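3. Building the Grippers

3.1 Parts and printing

The two hand-held grippers were built at the Culby shared workshop, which rents bench space by the month and has two filament printers that members book in half-day blocks. We call the design Laing. It has no motor. The operator opens and closes the fingers by hand, and a camera mounted behind the fingers records what they do. One gripper takes 34 printed parts, all in black filament, plus the pivot pins, the pads, the camera mount and a cable.

The first set of finger links was printed lying flat at 0.2 mm layers. The holes came out slightly undersized and had to be reamed by hand. Four links split during reaming, all of them at the same end hole. We thickened the wall there and printed the next set with more perimeters and less infill. No link has split since that change. The outer arms were left alone except for a triangular cutout, added by Dalia Toom to save print time and to let the operator see a little more of the object from the side.

3.2 Linkage and pins

Each finger is carried on long parallel bars, so that the pad keeps its angle as the finger closes. We began with machine screws as pivots. They worked loose in use, and threadlocker made the joints hard to take apart when a bar had to be replaced. We changed to plain metal pins from Brunach, pressed in with a bench vise and a scrap of hardwood. The pins must go in square. A pin that is even a little off makes the finger drag near the closed position, and the drag is easy to miss until the pads are fitted. The two grippers were assembled on separate evenings in October, and the second took less than half the time of the first.

Play at the fingertips was checked with a feeler gauge after assembly and again at the end of recording. It had grown on both units, more on the right-hand one. We did not replace any pins during the work reported in this paper.

3.3 Pads

The pads went through 6 versions. The early ones were cut from sheet rubber and glued to the fingers, and they peeled at the lower corner. Later versions were cast in a printed mold and held by a lip, with no glue. Casting gave us a thicker pad and a surface that gripped smooth bottles without much squeezing. The price is wear. The edges rub and discolor, and dust sticks to them. We wiped the pads between sessions and left worn edges in place as long as the grip was sound.

3.4 Camera and field of view

The camera is a small wide-angle module from Okano. Its cable leaves at the back and is tied to the handle. The lens covers a full circle, with the corners of the image black, and straight edges in the room are bent in the recordings. We did not correct this before labeling. A narrower lens was tried first, but it lost sight of the second gripper as soon as the two hands moved apart.

The recordings were made in ordinary rooms with whatever was already there. We did not clear the surfaces or set the lighting. Many of the objects are household goods in soft or shiny packaging, often partly covered by other things, and the operator usually works with a different object near each hand. Figure 2 gives a typical view from one unit during two-handed work.

Figure 2. View from the camera of one gripper. Its fingers hold a brown bottle with a green label. The second gripper comes in from the left, with a packet of alcohol wipes between its arms.

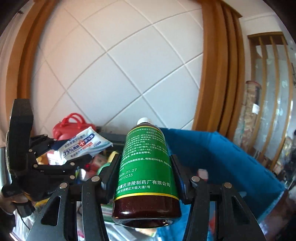

Mounting height mattered more than we had expected. With the camera low, the linkage filled too much of the view and the pads could not be seen closing. With it high, tall objects blocked the room behind them and the fingertips became small. We settled on a bracket with three slots and used the middle slot for all recordings. The bracket is fixed by a single screw, which has to be checked before each session. On one occasion it had turned far enough to tilt the view, and the grasps recorded that afternoon were dropped from the set.

After that removal the set contains 1361 grasps. Each was trimmed by hand to begin when the fingers start to close and to end when the object is let go. Toom did the trimming for the left-hand unit and the other authors did the right. Where a grasp ran over the end of a file we kept it only if the closing phase was complete. The way the two camera streams were lined up in time is covered in Section 4.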